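Rinse aid, hard water and cloudy plates: does anyone still bother?

Started by saltandscale

saltandscale wrote:
Hello all, long-time reader, first time starting a thread, so be gentle with me. We moved out to Sterkcombe in February and the water here is like liquid chalk. At the old place I could wash a plate, forget it, and it would come out looking fine. Now everything has a white bloom on it, worst on anything dark, and the kettle is a disgrace. I've been hand washing with the Sultex liquid, the green bottle, and then a second rinse in hot water, and I'd say it's a little better but I may be kidding myself. My mother always dried everything with a towel the minute it was washed and her dishes looked brand new for 14 years. I'd love to skip that if I can, because there are 6 of us in the house and that's a lot of towels!

Do you towel dry, or rack dry, or is there some trick with vinegar that I'm missing?

pinhook_lane wrote:
Welcome! Rack dry all the way in this house, and I've lived on hard water my whole life. What made the difference for me was standing the plates up properly with a good gap between them. When they lean on each other the water sits where they touch, and then you get that chalky half moon that won't rub off with your thumb.
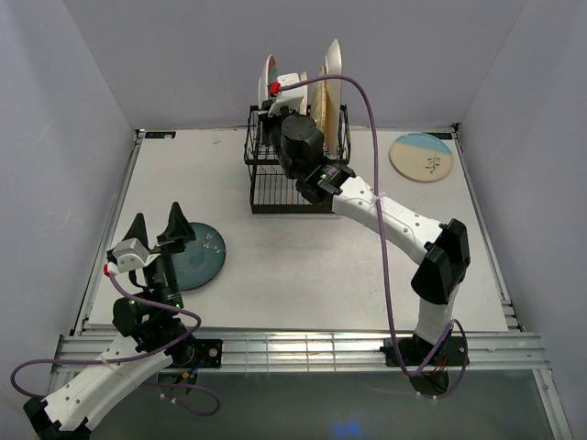 The other thing is the last rinse. I put a splash of plain white vinegar in a tub of cool water, dip each plate, and stand it up. You can't taste it, I promise, and I'm fussy about that sort of thing. My husband was sure his toast would taste like pickles and he hasn't said a word about it in two years.

oldenamel wrote:
I have to disagree a bit with pinhook, and I say it with love. Vinegar is fine on plain glazed plates but please be careful if you have anything with metallic trim or old hand painted patterns. I dulled the gold on 8 of my grandmother's saucers doing exactly that dip every night one winter, and I still feel sick when I open that cupboard. Towel drying takes me less time than boiling the kettle. Put the radio on and it's done.

saltandscale wrote:
Oh no, your poor saucers! Ours are all everyday plates, nothing precious, but that's good to know before I start dipping the Christmas set. Has anyone tried those Osix tablets? The lady at the hardware store swore by them, though I think she'd swear by anything on the end shelf.

pinhook_lane wrote:
Sorry about the saucers, oldenamel, I should have mentioned trim. I've never owned anything with gold on it so it didn't cross my mind.

Never tried Osix. I did try Sultex for a while and found it left a film all its own, so it might be worth changing that before you blame the water for everything.

brackenfold wrote:
Osix is all right for the kettle, I wouldn't buy it for dishes. And I'm going to stick up for Sultex here, I've used it for years with no film at all. I think people use too much of it. One small squirt in the bowl is plenty, and if the suds are up to your elbows you'll be rinsing until bedtime.

Also, Stan's in the next town will come out and fit a water softener. Ours wasn't cheap, and I grumbled for a month, but the towels came out soft and I stopped grumbling.

oldenamel wrote:
A softener is lovely if you own the place. Are you renting, saltandscale?

saltandscale wrote:
Renting, alas, so no softener for us just yet. I'll try less soap and wider gaps this week, and the vinegar on a couple of the ugly plates first. If it all goes wrong I'll be asking which towels you like, oldenamel.

oldenamel wrote:
Flour sack cotton, washed a few times before you use them, and no fabric softener. Ask me anytime, I could go on about towels all evening.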